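I finally gave in and replaced our cutlery in September. The old set came from my mother-in-law (bless her) and we were down to a sad jumble of forks and hardly any knives, so supper with guests meant somebody buttering their roll with a spoon!

I had been dithering for months over plain steel, and then I saw these coloured handles and that was that. My friend Shazia thinks gold is far too fancy for toast, but she has come round to the green, and I do love them together.

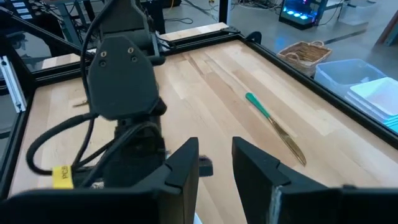 Teal-green handle, long gold blade, and I'm still smitten.

They do look lovely against pale wood, so I've put the tablecloth away for now. I'm washing them all by hand, which my husband finds very funny, and drying them straight away with a soft cloth. Next I need to sort out the drawer, as the old divider is too short for the knives and they end up lying crossways on top of the teaspoons.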